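How to make proper oven chips

I've been making chips in the oven every week for years and I still get asked how I stop them going floppy, so I'm finally writing it all down.

Peel your potatoes and cut them as thick as your finger. A crinkle cutter is lovely if you've got one (mine's a battered old Birnow). Rinse them in a big bowl, then boil them for 3 minutes and no longer!
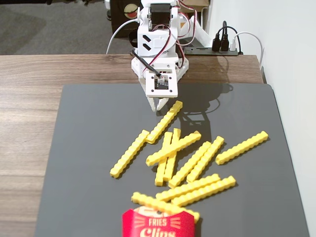 Drain them well and leave them in the colander to steam while the oven heats to 220. Put a good glug of oil in your tray and let that heat up too, then tip the chips in carefully, because it will spit. Give everything a shake and spread them out so they aren't touching.

They want 24 minutes in my oven, turned once halfway. If yours runs cool, give them a bit longer and go by the colour. Salt them the second they come out, and I like a splash of vinegar on mine as well.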